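Section 5. Setting Up the Play Corner and the School Bag

Reading time: 2 minutes

Before you start, the three wall panels of your Mirkley corner must be standing and the corner posts must be tight. If a post still moves, go back to Section 4.

1. Lay the mat on the floor of the corner with the printed side up. Smooth it with the flat hand, from the middle to the sides.

2. Push the far side of the mat gently to the back rail. Do not fold it under the rail.

3. Clean the strawberry walls with a soft cloth. Please do not use any spray with alcohol – the print can lose its color.

4. Lay the backpack on the mat with the front side up, so the child can see the little face.

Strawberry walls, fern mat, navy backpack.
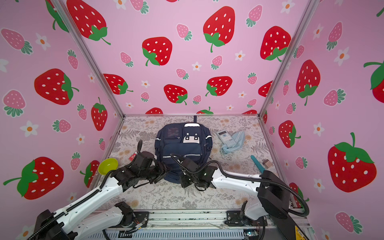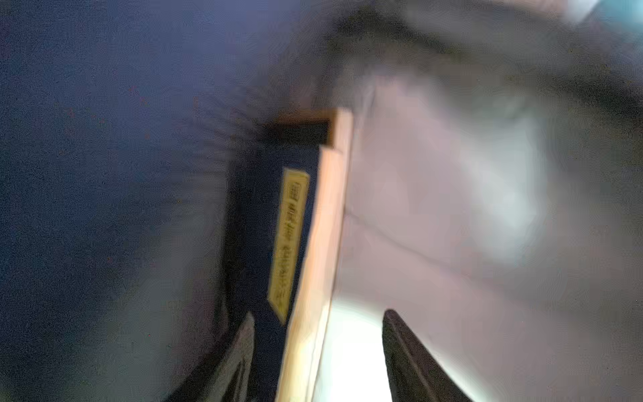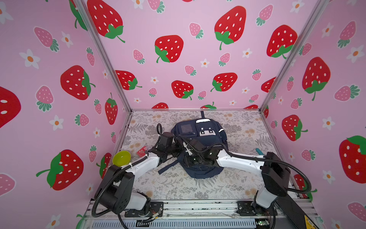
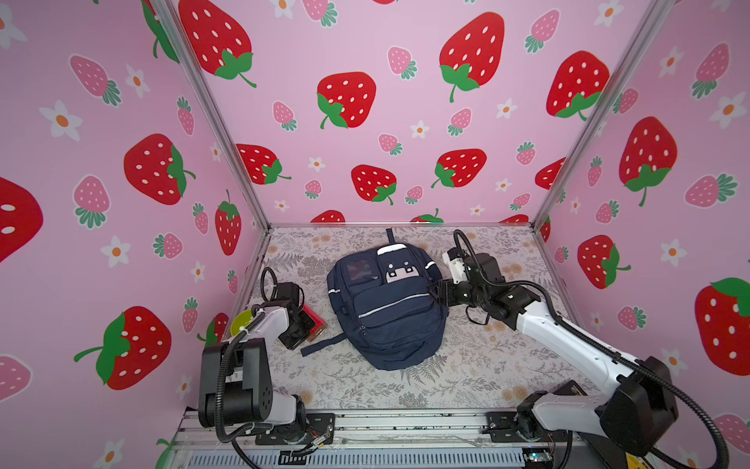 5. Write the name of the child on a card and slide it in the clear window pocket. The card must be dry.

6. Put the heavy books in first, nearest to the back of the child. Small things go after.

7. Close the bag and lift it one time by the top loop. If it hangs to one side, open it and move the books.

Note: The loose straps can be made shorter. Leave at least 5 cm of strap free.

CAUTION: Do not hang the bag on the wall panels. They are made for decoration and do not carry weight.

Washing: by hand, 30 degrees, no dryer.

Comments (2)

Mercy Biwott: Step 2 was difficult for me, the mat wanted to roll back. I left it one night under some books and after that it was flat.

Sylvie Thibodeau: Is the Gendenar mat the same size? I would like to change it in May.

Related items
Ganwood corner posts, spare screws
Shirima name cards, pack of 51
Section 6. Taking the Corner Apart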